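Sterville Library Adds Water Dispenser to Reading Room
2/14/24
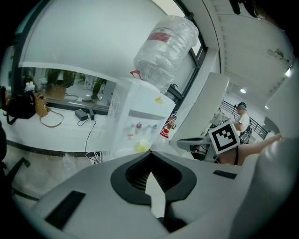

The dispenser, with a red tap for hot water and a blue tap for cold, next to the long white counter.

Visitors to the Sterville Library can now get a drink of hot or cold water without leaving the second-floor reading room. A bottled water dispenser has been set up at the end of the counter by the window, and it is free for anyone to use during opening hours.

The library had relied on a single drinking fountain near the main entrance. That fountain was shut off in July after a leak under the lobby floor, and the repair has been put off until the rest of the plumbing on that side of the building can be replaced. Until now, people who asked for water were sent to the staff kitchen or to the coffee shop on Contreras Street.

"People come in and stay the whole afternoon, especially students," said Gizella Antal, the branch manager. "They were going down the stairs and across the street for a cup of water, and some of them lost their seat while they were gone."

Money for the dispenser came from the fall book sale, which raised $1,512. The sale also paid for new lamps in the local history corner. Water is being supplied by Flarkden, a delivery company in Prornitz, under an agreement that runs for 11 months. Empty jugs are picked up when full ones are dropped off.

Antal said readers are encouraged to bring their own cups or bottles. Drinks with lids may be taken to the tables, but open cups need to stay at the counter -- the same rule that has always applied to coffee. No drinks of any kind are allowed in the local history corner or at the public computers.

Parents are asked to help young children with the hot tap. Anyone who finds the jug empty should tell the front desk and not try to change it. A full one weighs more than it looks, Antal said, and staff have been shown how to lift it.

Kieran Ó Riain, who teaches an evening English class in the reading room, said his students had been asking for something like this for a long time. The class runs for 90 minutes, with a short break halfway through.

"Most of them come straight from work," he said. "Now they can make tea at the break. A few have already started bringing their own tea bags, and one brought enough for everybody."

The counter will stay open as a place to stand and read or charge a laptop. Bags may be set down there for a short time, but the library is not responsible for items left behind.

The lobby fountain is still expected to return once the pipe work is finished. No date has been set. Questions about the dispenser can be taken to the front desk on the first floor.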